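4.2 Arbeitsfläche neben der Doppelspüle freiräumen

Gilt für Küchenzeile Callwood mit weißer Arbeitsplatte und Fliesenspiegel. Vor Beginn Reinigungsset Niven bereitlegen.
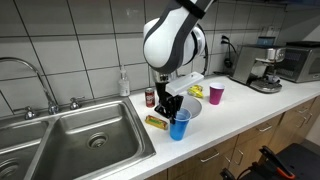
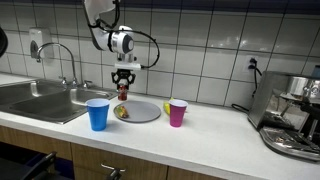
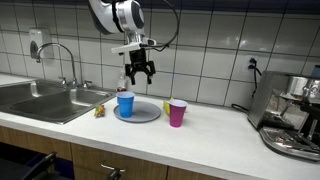
Blauer Kunststoffbecher, Arbeitsplatte rechts der Edelstahlspüle.

1. Restflüssigkeit aus Bechern und Flaschen in das Becken gießen.
2. Snackverpackungen in den Restmüll geben.
3. Teller und Schalen abräumen, höchstens 2 Teile übereinander.
4. Fläche von der Wand zur Vorderkante abwischen.

HINWEIS: Spülwasser maximal 55 °C. Einwegbecher verformen sich bei 70 °C -- nicht in die Spülmaschine geben.

VORSICHT: Steckdose am Fliesenspiegel nicht nass abwischen.

Ersatzsieb für das Becken: Bestell-Nr. 307.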